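Grants > Arnon Workspace Renewal > Progress report, second period

Seating and Workroom Refurbishment: Progress to Date

This report covers work carried out at the Cosholm site under the Arnon grant between the opening of the second period and the end of March. It should be read together with the budget statement submitted separately.

The grant supports two activities: the replacement or repair of worn task chairs, and the reorganization of the main workroom floor. Of the 1321 chairs listed in the original inventory, 75 percent have been inspected. Chairs with sound bases are being kept and fitted with new backrests - the mesh type approved in the first period. Chairs that fail inspection are taken apart, and usable casters and bases are returned to stock.

Handling of backrests and bases takes place on the open concrete floor, where there is space to lay parts down. Desk work continues in the same room. 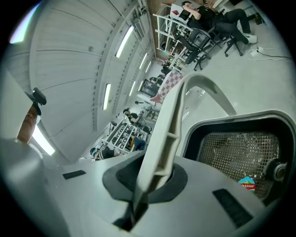
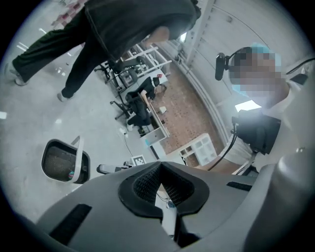
Office chair parts and seating in the workroom, Cosholm.

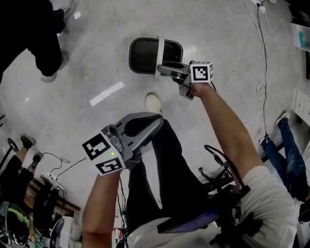
Shehata
Program Officer, Workspace Renewal

Two matters require the attention of the funder. The first is cabling. Power and data cables still cross the floor in several places, and a power strip remains in use at floor level. A quotation for fixed floor channels has been requested from Drokenon, and we expect to receive it in April. No cost for this work was included in the original budget.

The second matter is storage. Backrests and bases are at present held in the workroom between inspection and assembly, which reduces the area available to staff. We propose to move finished chairs to the lower store at the end of each working day and ask that $1000 be transferred from the contingency line to pay for shelving.

Spending is otherwise within the approved limits. Inspection of the remaining chairs will continue through May, beginning with those in the meeting rooms. A revised inventory will be attached to the next report.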